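Folding a shirt with somebody else's hands

The head of data at Stikex does not like the word "breakthrough," and asked twice that it not appear in this piece. That is just as well. I had come to talk about a claim that has been going around since January: that a robot can learn to fold laundry from people who never touch a robot. They go around their own homes with a pair of hand-held grippers, folding what they own, and the recordings are turned into training material.

Stikex calls its version of the method Ferkitance. The company ran it with collectors in Castillo, and the result it reports is simple enough to fit on a postcard. A two-armed robot trained on 200 home sessions folded a dark T-shirt correctly 90 times out of a hundred.

"On our bench," the head of data said, before I could ask. "With our lights, and shirts we picked. I would not promise you that number in your bedroom."

So what is the number worth? There was a pause. "It tells you the motion came across. A person's wrist did something, and an arm bolted to a table did something close enough. Two years ago we couldn't get that."

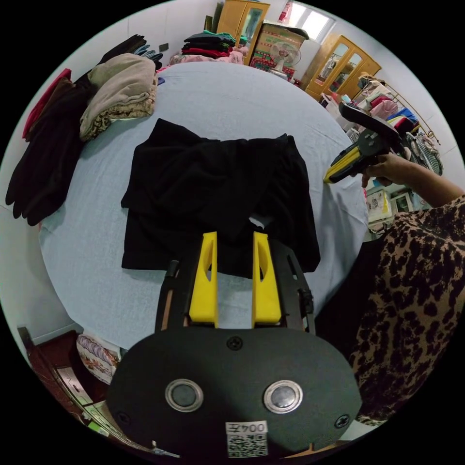
My own trouble with studies like this has always been the rooms. Most folding results I have read come out of a lab with a gray table, one shirt and a blank wall, and then the press release talks about homes. Ferkitance does better there, I admit. The people collecting work with whatever is around them, and a black garment gets laid out on a light blue cloth while stacks of folded clothes sit right by it and a heap of others fills the side of the room. If a system is going to be confused by clutter, it may as well be confused early.

"We tell them not to tidy up," the head of data said. "They tidy anyway. It's very hard to stop a person from being polite about their house."

I asked about black clothes, which seem a mean choice. Folds in black cotton are hard to see even for me. "Yes, and that's where most of our failures are. The robot finds an edge that's a crease, pinches it, and then everything after that is nonsense. It will go on folding nonsense very calmly."

How calmly? In the write-up, failed folds are counted but not sorted, so a sleeve left out and a shirt dropped on the floor score the same. The head of data agreed this was weak. A second table splitting the failures into 6 groups was made and then left out for space, which I find hard to accept in a document that runs to three pages of acknowledgments and diagrams. I have asked for the table. I was told it would be sent.

The other question is who is being copied. A rival group at Prerar has argued, in talks I have sat through, that people with grippers in their hands don't fold the way they do with fingers. They get stiff. They pinch where they would normally smooth. The robot would then be learning an odd in-between style that belongs to no one.

"Prerar is right about that," the head of data said, more cheerfully than I expected. "The first few sessions from any new person are terrible. You can see them thinking. After around 3 hours they stop thinking, and that's the stuff we want. But we didn't throw the early sessions out, and maybe we should have." 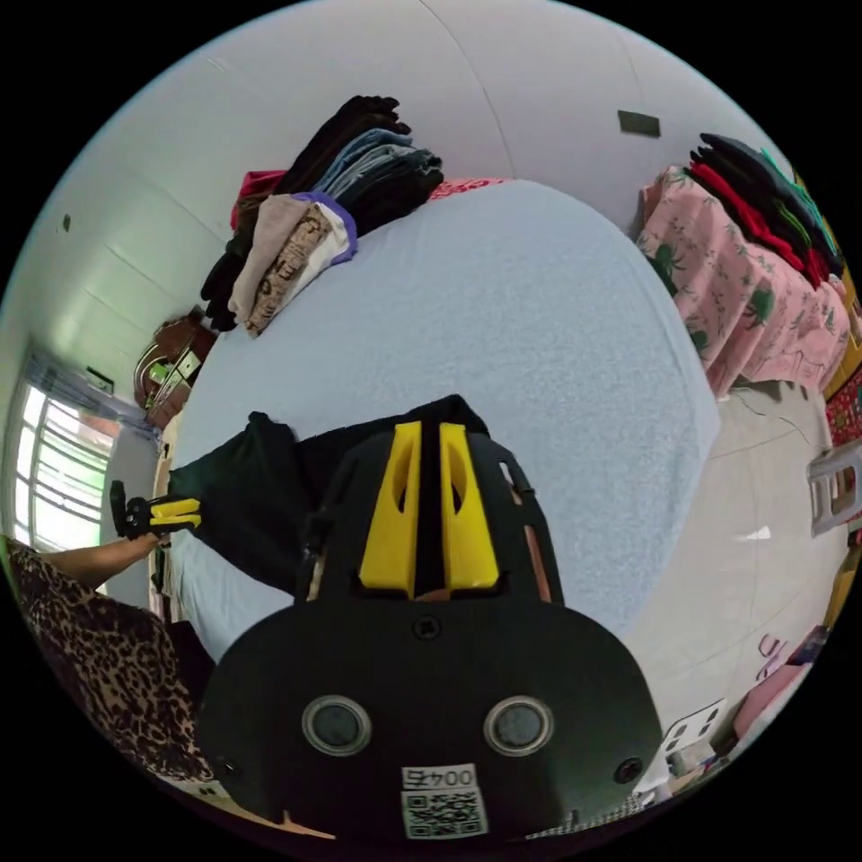
A crumpled black garment in front of the gripper. Clothes already folded are stacked at both sides of the bed.

This was the part that bothered me most on the way home. If the early sessions are known to be bad, then a run without them is the first thing a reader would want to see. It was not done. The reason given was computer time – a fair reason, and also the one I hear every time.

We did agree on a few things. Collecting this way is cheap next to having an operator steer a robot all day. It gets cameras into rooms that no robot has been carried into. And the recordings can be used again when the arms change, so long as the grippers stay the same shape. "That last bit is a big if," the head of data said. "We've already changed the fingers once. We lost a month."

I asked what would change a skeptic's mind. The answer was a test in a house the team has never seen, with clothes that belong to the people who live there, and somebody from outside keeping score. It is planned for the summer, if the arms can be made to fit through a normal door.

"And if it gets half of them right I'll be happy," the head of data said. "You won't be, but I will."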